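Phone Holders From Our Workshop: Small Gallery

Posted in: Desk & Home, Handmade

I make holders for telephones since four years, together with my neighbor Vasilică Pană, who has the kiln. In this page I collect some notes about the cream model, which people ask for the most.

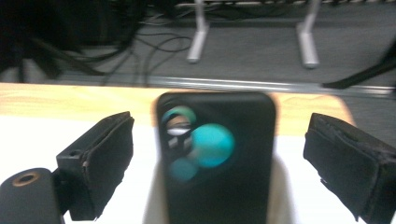

The cream model is the second one we designed, and we named it Trastedon. We wanted a holder which is calm to look at and can stay on the desk all day. The first one was dark green and too narrow, so a phone with a thick case did not go in. For the cream one we made the form rounded and wider toward the bottom, and the surface has a little gloss, so the light from above makes one side brighter and the other more beige. I like it best with a plain black phone on a light wooden table. The phone stands upright, and the upper part of its back stays free, with the camera too.

Some practical things. The inside opening is 72 millimeters, please measure your phone together with its case before you order. We clean ours with a soft cloth and warm water, no powder. Until February we sold 900 pieces of this color, and the next 40 will be ready when Vasilică has finished his bowls. Orders are packed every Wednesday in the evening.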